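Forums Home New posts Search Log in

grulell_7: Sorting loose stuff on the bed before it goes into bins. Jar and canister still mixed in with the fabric items, the long pink box still open.
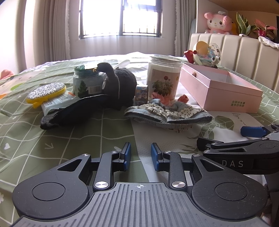 Should glass jars go in the same bin as fabric items?

Keep them separate. Glass goes upright in a rigid bin, fabric in a bag.

Zoluvon: Disagree. A hat or a plush toy is decent padding. I have packed jars that way since August.

farah372: Padding is fine until a lid leaks. Tape the lids first. Scrub brush goes with cleaning supplies either way.

grulell_7: Lids taped. Using the pink box for the strap if it fits flat.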